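Soap, Tins and a Very Long March: A Chat With Cauã Magalhães

I had been using Cauã Magalhães's soap for the better part of a year before I worked out that he lived a short bus ride from me. My sister-in-law gave me a bar of the cedar one for my birthday, I used it down to a sliver, and then I went looking for the name stamped on the wrapper. Follovura. I had assumed it was some big outfit in Italy! It's one man and his cousin Bia, in the back half of a former upholstery shop, and the name is a word his grandmother made up for the smell of a kitchen after somebody has been boiling laundry in it.

I wrote to him, he wrote back the same evening, and we met at the shop at eight in the morning because that's when he cuts. He had coffee going already. He also had an apron so stiff with old soap that it stood up by itself in the corner (he offered me one just like it, and I said I'd be fine, and then I wasn't, and my good black pants are still at the cleaner's).

"I didn't pick soap," he told me while he was looking for a second mug. "I wanted to make cheese. I took a weekend class in cheese and I was terrible, I mean everybody was moving their chairs away from me. And the lady who ran it had a soap class the next weekend, and she let me swap because I think she felt bad."

The soap class went better. He went home with a single loaf of plain olive oil soap in a milk carton, and he had to wait six weeks before he could use it, and he says the waiting is what got him. He checked on it every night after work. He was fixing copiers then, driving all over the county, and he started keeping a notebook in the glove compartment with recipes in it. Some of those recipes are still in the lineup. Some of them, he says, should never have been written down.

"There was one with carrot juice and mint. Don't ask me. It looked like a sponge and it smelled like a salad somebody forgot in a car."

If you've never made soap, the short version is that you stir lye and water into oils until the mix thickens, pour it in a mold, let it set, cut it and then leave it alone for weeks. Cauã does it the cold way, so there's no cooking after the pour. He weighs everything to the gram, including the water, and he gets visibly upset at recipes that use cups. His smallest test batch starts with 500 grams of oil, his regular one is a good deal bigger, and he won't let anybody talk to him while he's weighing the lye. I tried. He held up one finger and kept it up until he was done, and then he said, "Okay, go," as if I'd been on pause.

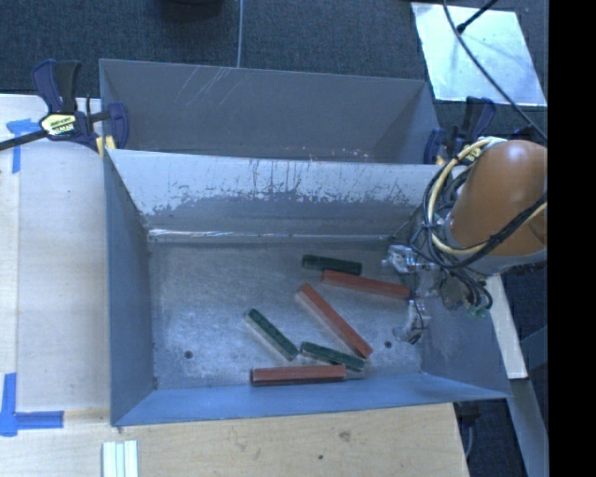 Color is where we got stuck for most of an hour, and I was glad to, because color is the reason I wanted to meet him. Most handmade soap I've bought is either beige or a kind of candy pink that comes off on the washcloth. Cauã's colors are deep and a little muddy, and he gets them from clays and plants. He has a soft spot for dark green next to reddish brown, like the blocks lying every which way in the gray metal bin, three of one and three of the other, and he told me he'd happily make nothing else for the rest of his life if people would let him. The green he makes with spirulina and a green clay, and it fades if you so much as leave the blinds open. The brown is red clay with a little cocoa. "Everyone wants purple," he said. "I can't make you a purple that stays purple. I've tried! It goes gray in a month and then you've got a bathroom full of gray soap and you're mad at me."

I asked him if he minded people buying it for the color and never using it. I've got a friend who keeps hers in a dish for show, and I wasn't going to say who.

"Oh, it makes me crazy," he said, laughing. "It's soap. Get it dirty. I had a woman tell me she'd been saving one for her daughter's wedding. I said, ma'am, how old is your daughter? She was nine."

Then there's the business of it, which he doesn't love talking about, so naturally I kept asking. He sold at one street market for two years before he quit the copiers. The first shop to take him on was Coutinho, the hardware store by the river, and they put his soap next to the work gloves, where it sold better than it ever has in a gift shop. After that came Tarneck, the garden place out past the school, who wanted a gardener's bar with something scratchy in it. He tried poppy seeds, then coffee grounds, then ground walnut shell, and Bia vetoed every one until he got to fine pumice. That one outsells everything now, and he's a little sour about it because it's plain gray and has no scent.

"You spend five years on a rose soap," he said, "and they want the gray one."

The worst stretch he's had was March of last year. A big order came in for 1000 bars, the first time anyone had asked for that many, and he said yes on the phone before he had thought about racks. Soap needs air on every side while it cures. He ran out of racks in a day, so there was soap on the bookshelves, soap on top of the refrigerator, soap on an ironing board in the hallway at Bia's. Then it rained for what he swears was the entire month, and the bars started to sweat. They bought a secondhand dehumidifier, a Zerker, a huge old thing that hums so loudly they named the hum (it's called Gary) and they took turns emptying the bucket through the night.

"We delivered. We were late, but we delivered. I slept on a pile of aprons."

He lost up to 100 bars that month, which he grated down and turned into laundry flakes, and the flakes are now a regular thing you can buy by the bag. I bought one. I'm on my second.

What's next is shaving soap, he thinks, though he's been saying that for a while and Bia rolled her eyes when he said it to me. The lather isn't right yet. He wants it thick enough to hold a spoon up, and at the moment it holds a spoon up for a second and then gives in. He shaved half his beard with the newest batch so I could see, and then the phone rang, and he took the call like that and was still on it when I let myself out.

The shop opens to the public in the afternoons. Go around to the alley side and knock hard, on account of Gary.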